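How Does Soap Get Your Clothes Clean?
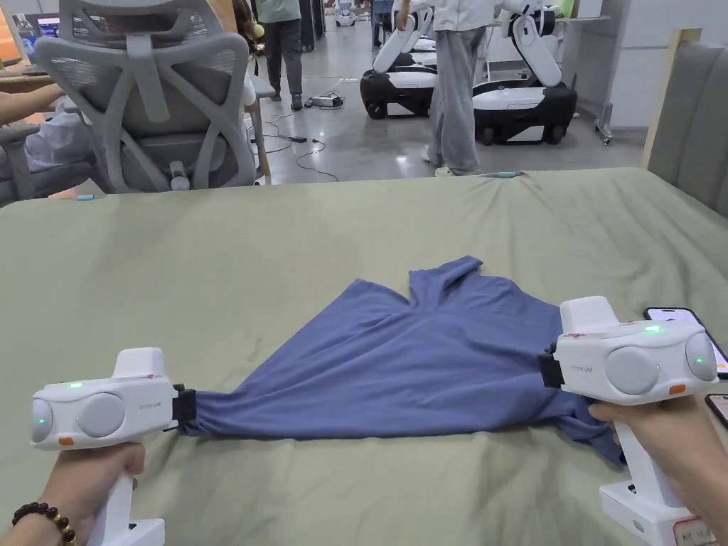

A blue T-shirt on a green bedsheet.

Have you ever tried to wash a greasy stain with plain water? It just sits there! Water and oil don't like to mix, so the water slides right past the grease and leaves it stuck to the cloth.

Soap is brilliant at fixing this. It is made of teeny tiny parts called molecules, and each one is shaped a bit like a tadpole. The head loves water. The tail can't stand water, but it loves oil!

When you wash a mucky jumper, all the tails dive into the grease (yum!) and the heads stay outside in the water. Soon the grease breaks up into little balls with soap all around them. Swish the water about and off they float, down the drain.

Try it yourself! Put 2 spoons of cooking oil in a jar of water, screw the lid on tightly and shake. Watch the oil float back to the top. Now add a squirt of washing-up liquid and shake again. What has changed? The water goes cloudy, and the oil takes much longer to come back.

Word to know: a molecule is a group of atoms joined together.

Written by Lejla Radulović, June 2022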